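Skip to search: Search this list All messages Go

[Stillton-Kitchens] Re: Tray liners, which paper and how to lay it
From: Odair Lopes
Date: Tuesday, January 21, 2025
Print this message | E-mail this message to a friend

Teófilo Quintero wrote:

> We are switching the Stillton lunch line from the small trays to the
> brown plastic ones with the hand holes, and I would like to start
> putting a sheet of paper in each one. Three questions for anyone who
> already does this.
>
> First, do you buy liners cut to the tray or do you use plain sheets?
> Limer wants to sell me printed liners and the minimum order is more
> than I have shelf space for.
>
> Second, how do you keep them from curling? I tried a batch last week
> from an opened pack and half of them would not lie down. The corners
> came up under the cups.
>
> Third, do you line them ahead of time or as people come through? We
> do up to 700 lunches on a busy day and I have two people on trays.
>
> Teófilo

Teófilo,

We have been lining trays at the Redent site since May, so I can tell you what we do. Other people on the list may do it differently.

On the paper: we use plain white sheets with no printing. I priced the printed ones from Limer too, and what put me off was having to turn every sheet the same way up. With plain paper it doesn't matter which side or which end goes down. We buy it in cartons of 1,000 from Vávra and keep 2 cartons on the shelf. If you do want printed ones, ask for a sample pack and try them in your own trays before you agree to anything. The sample I got was made for a tray with square corners and it rode up the sides of ours.

Measure the floor of the tray, inside the rim, and not the outside edge. This is where we went wrong the first time. I measured across the top, the sheets came in too big, and we spent two weeks folding an edge under on every one. You want the sheet a little smaller than the floor so it drops in flat and shows a thin border all the way around. With rounded corners you either leave that border or get the corners of the paper cut round, and cut corners cost extra.

On curling: it is mostly storage. Our back shelf is next to the dish room and any pack left open there would curl by the next morning. Now an open pack gets closed up again with the flap tucked under and a tray laid on top. When a sheet has a bad corner, put it down on the table first, hold one edge, and flatten it with your open hand before it goes in the tray. Trying to flatten it inside the tray is slower because the rim gets in the way of your fingers.
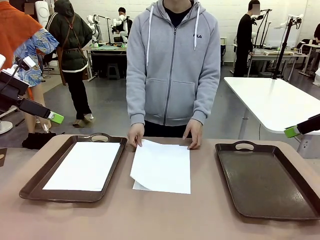
Loose sheet with the corner turned up, lined tray on the left, empty tray on the right.

If a corner has been folded hard and has a crease in it, bend it back the other way once and let go. If it still stands up, put the sheet in the scrap pile. We use the scrap under the condiment pumps, so it isn't wasted.

On when to do it: we line ahead. One person does the whole lot in the morning with the unlined trays on one side, the paper in the middle and the finished ones on the other side. It does not matter which side is which as long as you don't change over partway. We own 319 of these trays and they go around more than once at lunch, so there is a second round of lining once the first ones come back from the dish room. With 700 lunches you will have the same thing unless you buy a lot of trays.

A few other points that came up here:

Dry trays only. The paper sticks to a damp tray and tears when you try to move it. Ours come off the rack still wet in the corners, so they get wiped before anyone puts paper in.

Check the tray while you have it in front of you. Light scuffing on the floor of the tray is fine and the paper covers it anyway. A crack near the hand hole is a different matter and we pull those.

Don't stack lined trays too high. We stop at about the height of the counter rail. Past that the bottom ones are hard to pull apart and the paper shifts when you tug on them.

Keep the hand holes lined up when you stack. You can get your fingers through the whole pile that way and carry it without squeezing the rims.

For your two people, I would put one on lining and one on wiping and stacking, and have them trade at the break. When both of ours lined at the same table they kept reaching across each other for the paper.

I have a few sheets left from the order that came in too big. If your tray floor is larger than ours they may fit you. Send me the inside length and width and I will check, and if they work I can put them on the Thursday truck.

Does anyone else on the list have a liner that stays put under a cold drink? Ours goes soft when the cup sweats and I haven't found a heavier sheet that still lies flat.

Odair Lopes
Redent kitchen

Previous message: Tray liners, which paper and how to lay it
Next message: Lids for the soup wells

Contact the list owner | Copyright Stillton-Kitchens list and the individual authors | Back to top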